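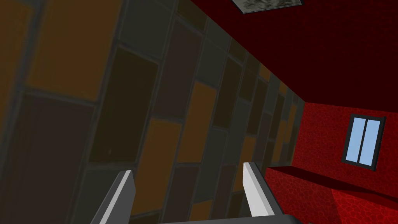
Wall panels in staggered rows, in amber, brown and gray.

Visit to the Karras tile works, Furkuvcombe

On February 1, 2019 our small group of renovation students went to see the tile works of Karras. The bus left early and the road was slow, so we arrived 20 minutes late. Mirta Olivares, the production manager, waited for us at the gate and gave everybody a visitor badge and safety shoes. My shoes were one size too big, and I heard myself walking the whole day.

We started in the clay hall. The clay comes by truck from two pits and is stored under a roof until the lab has checked it. Mirta explained that the mix for the darker tiles contains more iron, and that the color is decided also by the kiln and by how much air is let in. I did not know this before. I always thought that brown was only a glaze.

The kiln is a long tunnel, 76 meters from door to door. The tiles travel through it on cars, very slowly, and it is never switched off except for repairs in May. It is warm to stand near it, and very loud, so Mirta spoke to us with her hands more than with words.

After the kiln comes sorting. Two women knock on each large tile with a small wooden hammer and listen. A good tile rings and a cracked one sounds dull. We were allowed to try – I was wrong with my first three tiles.

Lunch was in the canteen, bean soup and bread, and then Berhanu Jemal from the design office talked to us about laying patterns. He prefers staggered rows for large formats, and he likes a dark joint because a light one gets dirty in a hallway. He also told us to open several boxes and mix the tiles before laying, so that small differences in color are spread over the wall. The Estunska series is sold already mixed, which costs a little more.

The shop by the gate sells second-quality tiles, and I bought four for my balcony. They were heavy to carry home. Visits are possible on weekdays for groups, but you must write to the office first and tell them your shoe sizes.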